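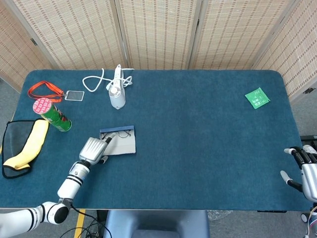
Who decides when the arms are allowed to move? The person holding the stop button, and only that person, for as long as they are holding it.

That is rule one in our draft and it took us most of the semester to agree on it. This report covers the Akanda bench rules project, second half. Written by Kamrul Mollah with Shanthi Siriwardena. Submitted 2 December 2022.

Background

The Akanda bench is the shared tabletop station on the ground floor. Two arms on a wheeled base, carpeted table, folding screen behind. Four student groups use it plus whoever has a thesis due. Before this project the rules were one laminated page from the old Treton setup, a single arm bolted down behind a fence. Most of it made no sense any more. "Close the gate before powering on" - there is no gate.

We were asked to write something people would follow. Limit was two pages. We went over, see Problems.

What we did

Read the general guidance on people sharing space with arms. Watched sessions from the back of the room with a notebook. Interviewed users, short ones, mostly in the hallway. Shanthi went through the session log, 552 entries, and tagged every one where someone had written down a stop, a bump or a near miss. Tagging was slow. People's handwriting is bad and a lot of entries just say "ok".

Then a draft, two weeks trial, second draft.

What the log showed

Of the 552 entries, 30 had something worth tagging. Most were boring. A cable pulled tight, an object knocked off the table, a hand closing on the wrong thing. None were injuries. The bit we didnt expect was how many came in the first minute or the last minute of a session. Start up and pack up. In the middle people are paying attention.

Second thing: personal items. Everyday objects are the whole point of this bench, so a pair of glasses or a lanyard on the carpet could be a test object or could be somebody's. No way to tell by looking. One group had a member's real access card picked up and put down 20 times before he noticed.

The rules, second draft

1. One person holds the stop. Say it out loud when you hand it over.
2. Power up at low speed, 150 mm/s at the hand. Stay there until both arms have done one full reach each.
3. Chair stays tucked in or gets rolled right away during a run. Nobody sits at the front edge with arms live. Teleop is done from the marked spot.
4. Test objects come from the tub and go back in the tub. Your own stuff stays off the table. If you lend something, write it on the sheet.
5. Soft things, straps and anything with a cord get laid out so the arm can't hook them on the way past. Check both hands, including the one you aren't using.
6. Objects hanging over the side of the table are allowed only if the task needs it. Put it in the log.
7. Look at the floor before you start. Cables near the base are the main trip hazard, especially if you drive the base with the arms up.
8. Breakables (glass, lenses, ceramics) get the low speed the whole time.
9. Log it even if it's dull. Time, what stopped, who had the button.

Rule 4 got the most complaints. Rule 9 got the least followed.

Trial results

Two weeks is short. Compliance with rule 1 was good by the end, you could hear people saying "yours" and "mine" across the room. Rule 2 was skipped whenever there was a queue. We think the low speed should be the default in the Sterkov controller so you have to choose to leave it, but that needs staff access and we ran out of time. Request is in.

Floor tape helped with rule 3 more than the written rule did. Yellow, cheap, fine. Needs redoing in February when it starts to lift.

Problems

Two pages is too tight if you want reasons in it. We cut the reasons to a separate sheet and then people asked for the reasons. Might be better to put them on the wall near the bench.

We also never settled how an idle arm should be parked. Kamrul wants it folded back behind the base line. Shanthi wants it left in view over the table so people rember it is live. The Surell group park theirs wherever it ends up. Left open in the draft, marked TBD.

Interviews were not random, we asked whoever was around. So probably a bit too positive.

Left to do

- default speed request (waiting)
- parking position, ask the other groups
- proper labels for the tub
- log sheet with tick boxes, so "ok" isn't the only thing anyone writes
- colour copy of the rules for the wall, the black and white one is hard to read from the teleop spot

Shanthi has the log tags in a spreadsheet if the next group wants them.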